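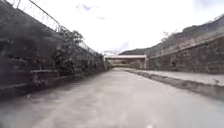 A concrete path between two retaining walls, with a bridge at the far end.

How to Measure a Walking Route for a Club Handout

By Annatjie Chauke

A printed route sheet needs a distance people can trust. Phone apps often drift near high walls and under bridges, so for short routes I still use a measuring wheel. A basic one is good enough.

Before you start

Check the wheel against a tape. Lay out 40 feet on level ground, roll the wheel along it, and write down the reading. If the two don't match, repeat it twice and use the average to correct your totals.

Walking the route

1. Set the counter to zero at a point anyone can find again, such as a gatepost or a sign.
2. Push the wheel at a normal walking pace and keep it on the ground.
3. Stay on the line most walkers would take. On bends, don't hug the inside edge.
4. Stop at each turn and note the reading. My last sheet had turns at 329 and 528 feet.
5. Walk it again in the other direction. Over 1,000 feet, I accept a difference of 5 feet. Anything more and I do a third pass. 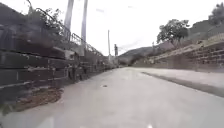
Straight paved section with walls on both sides.

Writing it up

Give the total first, then each leg on its own line. Use "left" and "right" together with a landmark. Mention steps, steep parts and any surface that could be hard for a stroller or wheelchair.

Ask someone who doesn't know the route to try your draft. Wian Mabaso tested mine and missed the second turn, so I rewrote that line and moved it to the top of the page.

Put the date you measured on the sheet. Paths get closed or rerouted, and old copies stay in bags for years.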